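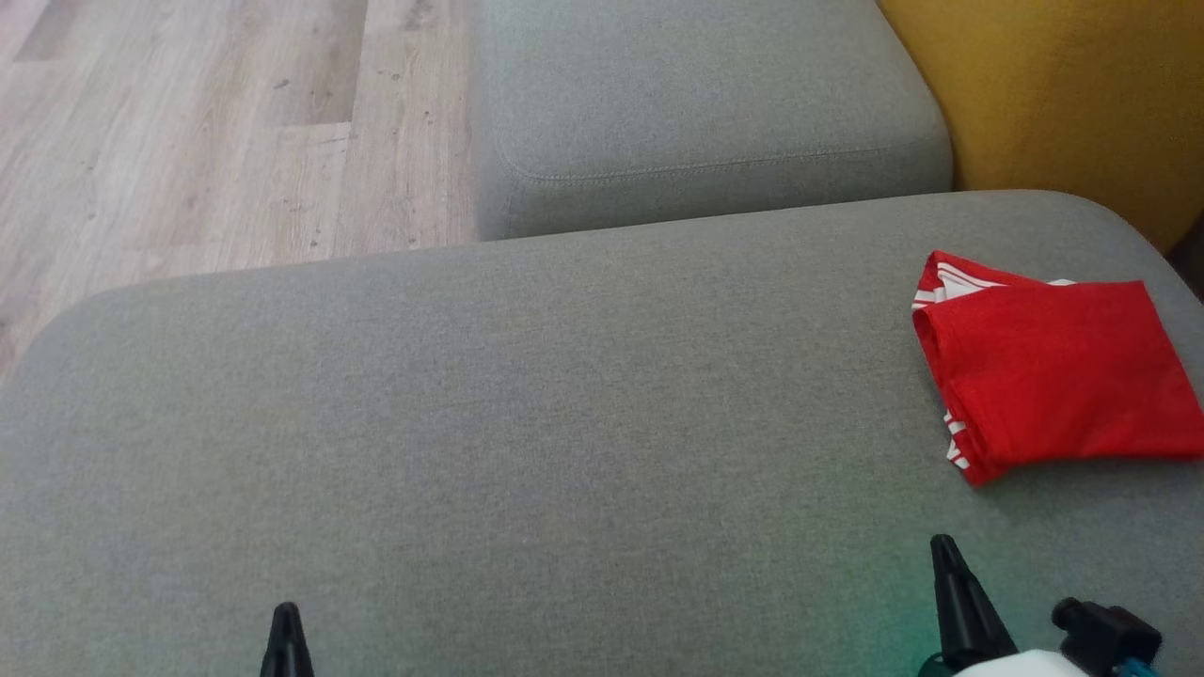 Teleoperation Textil, Stand der Aufnahmen. Die Reihe »Falten auf weicher Unterlage« läuft seit Januar mit Fernsteuerung über den Leader-Arm. Als Referenz für die Startstellung gilt künftig: roter Stoff gefaltet auf dem grauen Polster, rechts vor dem Greifer, beide Finger weit geöffnet. Die weißen Streifen am Stoffrand bleiben zulässig. Oravec wünscht sie ausdrücklich, da die Faltkante bei einfarbigen Teilen im Kamerabild schlecht zu bestimmen ist. Der gelbe Bezug im Hintergrund wird in die Liste der Umgebungsmerkmale aufgenommen.

Protokoll Projektrunde Gralico / Oravec
Donnerstag, 14:00 Uhr
Von: Projektbüro Gralico

TOP 1 Umfang der Vorführungen
Vereinbart sind 3000 Episoden, davon liegen 2000 geprüft vor. Weitere 600 sind aufgezeichnet, aber noch nicht gesichtet. Gralico übernimmt die Sichtung, Oravec erhält die Ausschussliste mit Begründung je Episode. Eine Erhöhung der Gesamtzahl wurde angesprochen und abgelehnt.

TOP 2 Handführung gegen Fernsteuerung
Die Handführung liefert beim Anfahren die ruhigeren Bahnen. Beim Greifen der obersten Stofflage gerät jedoch die Hand der bedienenden Person ins Bild der Kopfkamera — diese Episoden sind für das Training nicht verwendbar. Beschluss: Handführung nur noch für das Einlernen der Zwischenpositionen, vollständige Episoden ausschließlich per Fernsteuerung.
Flandia weist darauf hin, dass die Verzögerung zwischen Leader und Greifer je Sitzung protokolliert werden muss. Das Feld ist im Formular vorhanden, wird aber nicht durchgängig ausgefüllt.

TOP 3 Verhalten auf Polster
Das Polster gibt unter den Fingerspitzen nach. Die auf der Tischplatte ermittelte Greifhöhe ist daher nicht übertragbar. Bedienende sollen den Kontakt über den Motorstrom ablesen und nicht nach Augenmaß absenken. Mehrfaches Nachgreifen ist erlaubt, wenn der Stoff zwischen den Versuchen liegen bleibt. Abbruch, sobald sich das Polster selbst verschiebt.
Offen: Kennzeichnung von Episoden, in denen zwei Lagen statt einer gefasst werden. Vorschlag Flandia: eigenes Etikett, kein Ausschuss. Entscheidung vertagt.

TOP 4 Software
Nirever zeichnet Gelenkwinkel und Kamerabild mit getrennten Zeitstempeln auf. Beim Export treten vereinzelt doppelte Bilder am Episodenanfang auf. Oravec prüft, ob der Fehler im Export oder bereits in der Aufnahme liegt. Bis dahin keine Aktualisierung der Aufnahmerechner.

TOP 5 Aufgaben
Gralico: Sichtung der offenen Episoden; Anweisung zur Startstellung überarbeiten.
Oravec: Fehlerprüfung Export; 3 Vergleichsepisoden mit einfarbigem Stoff.
Flandia: Textvorschlag Etikett Doppellage; Pflichtfeld Verzögerung im Formular.

Nächste Runde nach Abschluss der Sichtung, Einladung folgt.

Diese Website verwendet Cookies. Mit der weiteren Nutzung stimmen Sie der Verwendung zu. Einstellungen | Akzeptieren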